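2020-01-01

Dear Ms. Tapia,

I send you the report of the Fosthorpe guest house training for the last period. From the 12 trainees who started, two left for family reasons and the others continue. Seidu Kyei teaches the accounts and Zuweira Antwi teaches the housekeeping. The written lessons go slower than we planned, because many trainees have not studied for a long time.

With your second payment we bought bed linen and repaired the water pump. The pump did cost more than the offer from Darko, and I attach the bill.
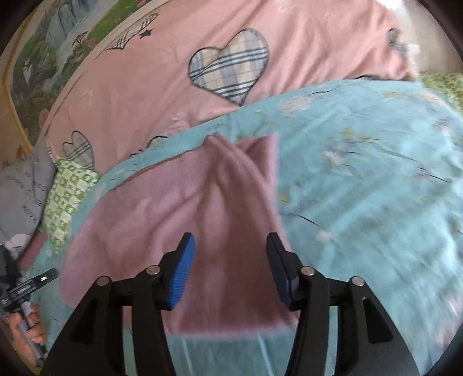 The agreement with Tostetti for work places is signed for six months. They will take two trainees at a time, with lunch and bus fare paid. We still wait for the answer of Birnatus.

One point is open. The rent of the classroom goes up in May, and it is not in the budget. Please tell me if we can move the money left from the printing line.

With respect,
Adjoa Ofori
Program coordinator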